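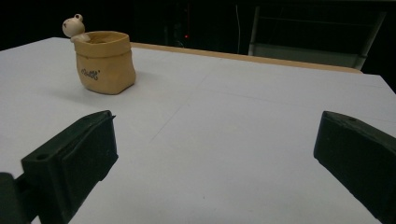

The little sack pot on the white table, figurine peeking over the rim.

I've been meaning to write up the Sisik folding table for ages, and as I've now had it through a whole winter and most of a spring I think I've earned an opinion! Short version: I like it a lot, I'd buy it again, and I have one proper moan which I'll get to.

A bit of background. My old desk was a great brown lump from 1963 that came with the flat, and it took two grown adults and a lot of swearing to shift it six inches. When Meriem Nasr moved in downstairs and said she needed something to put her sewing machine on, I practically threw it at her. So then I had a gap by the window and no table, and I spent far too many evenings looking at listings.

The Sisik won because it folds flat against the wall and the top is plain white (they do a grey as well, but it looked a bit office-y to me). I got mine from the Pletport shop, where Justinas Raudsepp let me open and shut the display one for a good ten minutes while he got on with his till. I do recommend trying it in person if you can, the hinge feels stiffer than you'd expect from the website.

Putting it together was fine. The instructions are all drawings, and drawing 2 shows the leg brackets the wrong way round, so I did that bit twice. After that it went up in an afternoon with a tea break in the middle.

What's it like to live with? Lovely, mostly. It doesn't wobble when I type, which the cheaper Bresitz one at my sister's does (sorry, Zineb, but it does). Biro comes off with a damp cloth. Turmeric does not, or not completely, so put a plate under your curry. I've had it loaded with books, a printer and once an entire birthday buffet and it didn't sag at all.

Now the moan. The catch that holds the legs in place is a horrid little thing. It pinches! I've had the side of my thumb in it more times than I care to admit, and when I rang up to ask about it a very nice woman told me to "press from underneath", which helps, but you do have to remember to do it. I'd also have liked a drawer, even a shallow one for pens, though I suppose it couldn't fold then.

I did look at the Ezzat as well, which has a lovely deep top, but it doesn't fold and it cost nearly double. If you've got the room and the money, have a look at that one too.

Four stars from me. They'd get the fifth for a better catch, and I've emailed to tell them so.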